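骑车出了小事故之后怎么处理:我的一份流程笔记

2018年9月1日更新

七月份我在Gurnmont那边的下坡路口被一辆右转的面包车蹭倒了,人没大事,膝盖破了一块皮,车把歪了,后拨断了一个爪。事情处理完以后,骑行群里好几个朋友来问我当时都做了什么,我一遍一遍打字实在太累,干脆写成一篇,以后直接甩链接!

先说好,我不是律师,也不是保险公司的人,就是一个每天骑车上下班的普通人。各地规定有出入,拿不准的地方请打电话问当地交警或者你自己的保险公司。人伤得重的话,后面统统不用看,先打120。

第一步:先别急着站起来

摔倒以后肾上腺素特别高,我当时第一反应是跳起来看车(对,先看车,骑车的人都懂)。正确的做法是先动一动手指脚趾,转转脖子,觉得哪里不对就坐着别动,喊路人帮忙。头盔着过地的,就算没觉得晕,也要跟医生讲一声。

能动的话,挪到路边安全的地方。挪之前最好先拍一两张车辆位置的照片,车流太大就算了,人要紧。

第二步:报警,哪怕对方说私了

那个司机师傅态度很好,下来就说赔我二百块。我差点就答应了,幸好旁边等红灯的大姐喊了一句“小伙子先报警”。后来修车铺报价出来,光后拨加尾钩就不止这个数。

打122的时候讲清楚几样东西:路口名称和方向、有没有人受伤、对方车牌。说不清路口名字就看路灯杆上的编号,报编号也行。交警到了以后会开事故认定书,简易程序一般现场就能拿到,拿到手先看一遍再签字,我那张第一遍把我的行驶方向写反了,当场改过来的。

第三步:拍照

我的习惯是先远后近。站远一点,把两辆车、车道线和路口标志一起拍进去;再走近拍接触的部位;最后拍地面,刹车痕、碎片、坑洼、沙子都要。视线被挡住的情况也要拍,比如绿化带长得太高,从骑车人的高度看过去和从司机座位看过去完全是两回事,两个高度各来一张。

对方的驾驶证、行驶证、保险单也拍下来。拍完当场放大看看糊没糊,我有一张保险单就拍糊了,后来又打电话找人家要,挺尴尬的。 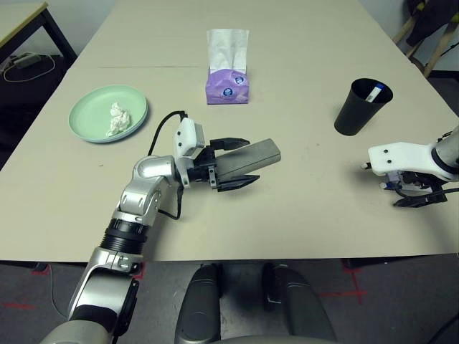
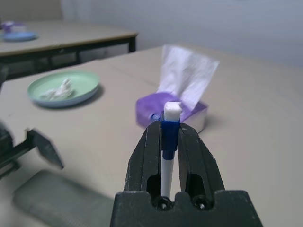
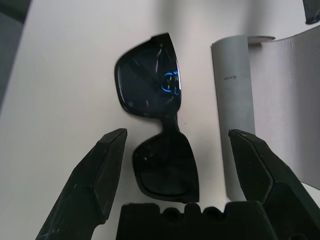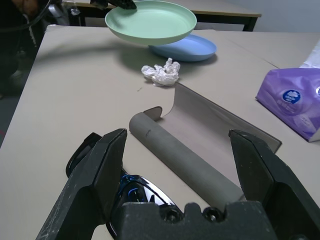 第四步:找目击者要联系方式

这一条最容易忘。路人停下来看两分钟就走了,等你想起来人已经没影了。大大方方问一句“方便留个电话吗,万一交警要核实”,多数人是愿意的。附近的店铺门口如果有监控,也进去问一声,很多店的录像没几天就会被覆盖,要赶早。我那次是路口卖水果的店帮忙找的录像,老板只肯给交警看,这也很正常,记下店名告诉交警就好。

第五步:去医院,票据全留着

皮外伤也去一趟。我当天觉得没事,第二天早上起来肩膀抬不动,又跑去拍了片子。病历、挂号单、药费发票、打车票,全都塞进一个信封,信封外面写上日期。别嫌麻烦,保险公司要原件的时候你会感谢自己的。

误工的话让单位开证明,写清楚请了几天假、扣了多少钱,盖章。

第六步:修车之前先定损

千万别第二天就把车推去修了!先联系对方的保险公司,问他们要不要派人来看,或者在线传照片。自行车定损比较麻烦,有的定损员没怎么接触过,看到报价单会愣一下。我那辆Clotik通勤车是正经店里买的,发票还在,就好谈很多。没有发票的,翻翻网购订单和付款记录,也能用。

报价单让修车铺写细一点,零件一行、工时一行,别只写一个总数。我最后的总费用是3,286元,修车、看病、误工都在里头,保险公司审核的时候问了两轮,因为每一项都有单子,都对得上。从报案到钱到账一共49天,中间我打过4次电话催,语气客气一点,把报案号准备好,接电话的人查起来快。

第七步:恢复骑行前检查一遍车

铺子修完了也自己再看一眼。车架的焊点和五通附近有没有细裂纹,碳架的话更要小心,用指节轻轻敲一圈,听到某处声音发闷就别骑了,送去专业检查。前叉从正面看一看有没有歪,轮子提起来转一转,刹车捏到底看会不会碰到把。头盔只要撞过就换新的,外表看着没事也换,这笔钱也可以列进赔偿里,记得旧头盔先别扔。

再说几句路口的事

事故那个路口我后来又去看过两次。下坡加弯道,坡顶把视线挡得死死的,右转的车基本看不到直行的自行车。我现在到那里会提前收速度,手放在刹把上,跟大车保持距离,宁可停下来让它先转。白天也开前后灯,闪烁模式,电池费不了多少。

如果你也觉得家附近哪个路口有问题,可以打12345反映,讲清楚位置、时间段和危险在哪里,附上照片。我反映之后收到过回复,说会安排人修剪绿化带,上周路过,靠Bosham小区那一侧已经剪了,另一侧还是老样子,我准备再打一次。

有人问要不要单独买骑行意外险。我自己是买了的,买之前重点看三处:通勤路上算不算、医疗费有没有免赔额、撞到别人赔不赔。最后这一处好多人不看,可是晚上在滨河道上跟跑步的人撞到一起的事真不少见。

哦对,还有电动车。上面的流程大体一样,不过交警可能会查你的牌照和车速,超标车在责任认定上会吃亏,这块我没有亲身经历,就不乱讲了。

下一篇打算写去年在Chiba骑车租车的事,那边的停车规定把我绕晕了好几回。有问题留言,我晚上下班回来看!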